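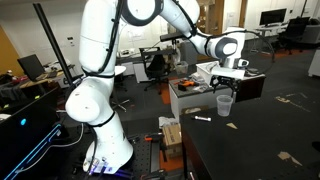
Our project set out to discover why small things go missing on dark worktops, and whether the worktops or the people are to blame. We chose the subject in September, after losing the key to our own locker on the bench beside it. A black surface ought to be a kind background, and for some objects it is. The white marker lying near the front edge of the upper table would be hard to overlook even for us, and the translucent cup does fairly well too, cloudy as it is. The scrap of tan tape is another matter. It's the sort of thing that stays on a bench for a whole term and then leaves on somebody's sleeve.

Student Projects > Rarnham > Gromemus Report
Reading time: 3 minutes

1. What we wanted to know

The title, Gromemus, was picked before the subject and we have stopped trying to justify it. The question was simple enough: when a person walks up to a worktop and looks at it briefly, what do they remember being there?

We used benches in the Trenonmont building at Rarnham, plus a pale kitchen counter for comparison. The kitchen counter had the disadvantage of being in a kitchen. On three occasions part of the test was eaten.

2. How we did it

Each person looked at a worktop for a few seconds, turned away and wrote down what they had seen. We collected 158 lists. Two were blank, and one consisted entirely of the word "stuff", which we marked as correct.

The objects were ordinary ones: cups, pens, rubber bands, bits of card, tape. We sorted them by size and by how different they were from the surface in lightness. The first sorting was done by eye and caused an argument about beige. The second was done with a paint chart from Nasr, the hardware shop by the bus stop, and caused a longer argument about beige.

3. Clear and cloudy things

We expected clear plastic to be the worst case. On the pale counter it was, and one tumbler was missed so often that we checked it was still there. On black, frosted plastic showed up well, especially when it was lifted off the surface and had some dark table behind it.

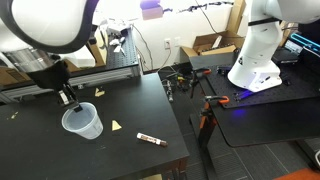 Figure 2. Frosted cup above the worktop, with a test tube on its side and small yellow triangles lying on the black.

The test tube has reddish-brown grains in it, and brown on black is a poor choice if you want to be noticed. Its white label does most of the work. The yellow triangles are flat and small but easy to pick out, and we would put them near the top of any table of visible things. We would put the tiny yellowish fleck near the left edge at the bottom, along with the scuffs, which people don't see as objects at all.

4. Results

Pale, solid things on black were remembered most often. Brown things did badly on black and well on the counter. Size mattered less than we had predicted in our proposal, where we spent nearly 300 words explaining that it would be all that mattered.

Tape was hardly mentioned on either surface. A few people wrote it down and then crossed it out, apparently feeling that tape did not count. We did not give a rule about this and should have done.

Tidiness had an effect we hadn't planned for. With a few things spread out, people listed them one by one. With a heap – even a small one – they wrote "bits" and moved on.

5. Problems

The lighting was not the same in the two rooms, and the kitchen had a window. We also told people the test was about memory, so several of them tried hard, which is not how anybody looks at a worktop.

6. If we did it again

We would use one room, buy less interesting food and decide in advance what beige is. We would also try a mid-grey surface, as most of our objects were either pale or brown and neither kind has met its match yet.

The locker key was found under the paint chart.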